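4.3 공휴일 달력 등록

이 절은 Pastia 근태 관리 프로그램에 법정 공휴일과 대체공휴일을 등록하는 절차를 설명한다. 작업에는 관리자 권한이 필요하다. 일반 사용자 계정에서는 [달력] 메뉴가 조회 전용으로 표시된다.

등록 전 확인 사항

법률 개정으로 신설된 공휴일은 자동으로 반영되지 않는다. 시행일과 적용 대상 사업장을 관보에서 확인한 뒤 직접 입력한다. 지방 조례에 따른 휴일은 사업장 단위로만 등록할 수 있다.

등록 절차

1. [설정] > [달력] > [공휴일]을 차례로 선택한다.
2. [새 항목]을 누르고 휴일 명칭을 입력한다. 명칭은 급여 명세서에 그대로 인쇄된다.
3. 구분에서 '법정', '대체', '조례' 중 하나를 선택한다.
4. 시행일을 입력한다. 시행일 이전 연도에는 해당 휴일이 표시되지 않는다.
5. 반복 방식을 지정한다. 날짜가 고정된 휴일은 '매년 같은 날짜', 요일 기준 휴일은 '매년 같은 주의 요일'을 선택한다.

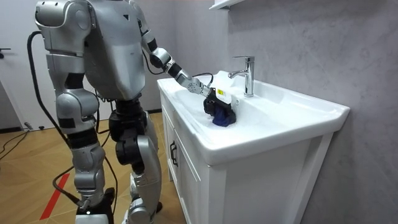 6. 적용 사업장을 선택한다. 기본값은 '전체'이다. Ostcombe와 Somley처럼 관할 지역이 다른 사업장은 각각 지정한다.
7. [근거 법령] 칸에 법률 명칭과 공포 번호를 입력한다. 비워 두면 저장되지 않는다.
8. [미리 보기]에서 해당 월의 근무표를 확인하고 [저장]을 누른다.

참고: 휴일이 토요일 또는 일요일과 겹칠 때 대체공휴일을 자동으로 생성하려면 '대체 규칙 적용'을 켠다. 대체 규칙은 구분이 '법정'인 항목에만 작동한다.

참고: 한 사업장에 등록할 수 있는 항목은 최대 157개이며, 적용 대상 직원이 1,499명을 초과하면 저장 후 재계산이 야간 작업으로 넘어간다.

주의: 급여가 마감된 달에는 공휴일을 추가하지 않는다. 이미 확정된 휴일근로수당은 다시 계산되지 않는다. 8월분 급여를 마감한 뒤 8월 휴일을 추가해야 한다면 먼저 마감을 해제한다.

주의: 등록한 항목을 삭제하면 변경 이력도 함께 삭제된다. 폐지된 공휴일은 삭제하지 말고 종료일을 입력한다.

Bouvier 급여 모듈을 함께 사용하는 경우에는 4.4절의 동기화 절차를 이어서 수행한다.

개정일: 2024년 9월 13일 금요일
문서 담당: Agnes Purves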